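Home | Forums | Traffic & Tickets | Log in

Speeding ticket outside Eterham, fight it or pay?

vakel_driver
Got 157 bucks for 54 in a 40. First ticket ever. Court date is in December. Worth going??

oldplates
Just pay. Not worth a day off work.

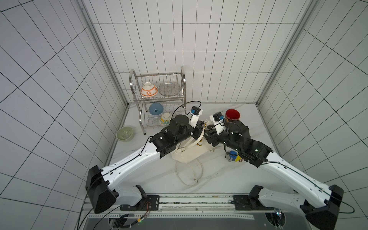
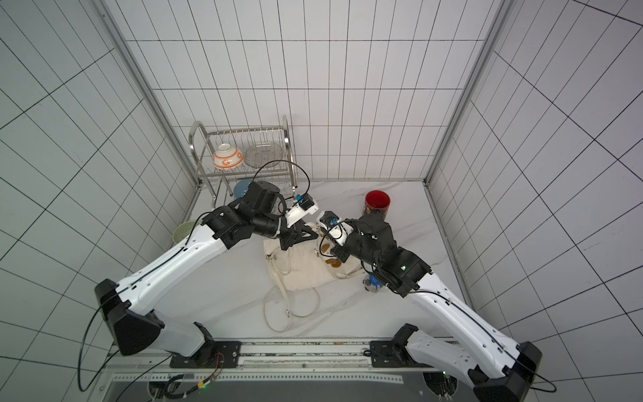
bakov77
Forum moderator

Disagree with oldplates. Paying = pleading guilty, and then its on your record. Ask for the officers notes first.

oldplates
3 tickets, paid em all, rates barely moved

vakel_driver
ok requesting the notes tomorow. thx

Recent threads
Pichon Road camera, anyone else?
2 tickets same stop
Missed my court date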